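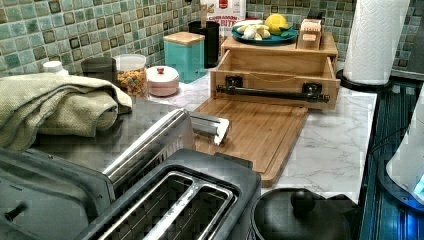 Mosaic backsplash and counter, toaster in front.

Jul 5, 2025

Grout sealer, Plomo against nothing at all. Third try.

I still don't believe the beading test. Idun dripped water on the sealed panel yesterday, it sat up in nice round drops, and everybody went home happy. Water beads on a waxed car too. What I want to know is whether coffee and oil leave a mark, and the label is vague on that. "Resists everyday staining." Whose everyday?

Setup: six offcut panels, same bag of gray grout, same mixing bucket. Two with Plomo, two with the Gaden stuff, two bare. Coffee on the left half, sunflower oil on the right. One of each pair wiped at 30 minutes, the other left for 90. Blotted with white paper towel, no scrubbing. Spyros labeled the backs with pencil and I did the grading without turning them over, so at least I can't fool myself that way.

Results so far. At 30 I could not tell Plomo from Gaden. The bare one was darker on the coffee half, plain to see. At 90 the Plomo coffee mark was close to the bare one, and I had them the wrong way around until Spyros showed me the backs. Oil was bad on all of them. Gaden maybe a shade better but I wouldn't put money on it.

Theda says the second coat went on too soon. Could be. The instructions say "when touch dry," and her touch dry and mine are different things. I'd take this more seriously if the same excuse hadn't come up after tries one and two.
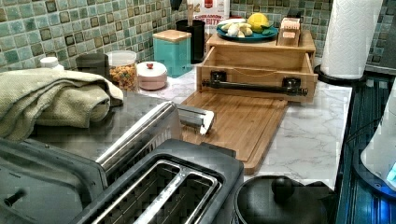 The bigger worry is joint area. A small-tile wall is a lot of grout for its size, and our offcuts are all large format with a few wide joints. Emlyn reckons a stain matters less when the lines are thin and the tile colors are mixed, as you stop seeing it. I think he's right, and if he is, then half the case for sealing a wall like that goes away. Behind a stove I might think again.

Also not happy with the grout itself. Panel 4 has a pale patch in one corner, probably too much water on the sponge. A pale patch soaks up more. It was one of the Gaden pair, so if anything the Gaden result is harsher than it should be.

To do:
– recast panel 4
– mosaic sheet offcuts, ask Themis if he has any left
– write down drying time between coats with a clock, no more touch dry
– rerun oil only, 90 minutes, then again overnight

Not ordering more Plomo until the rerun is in.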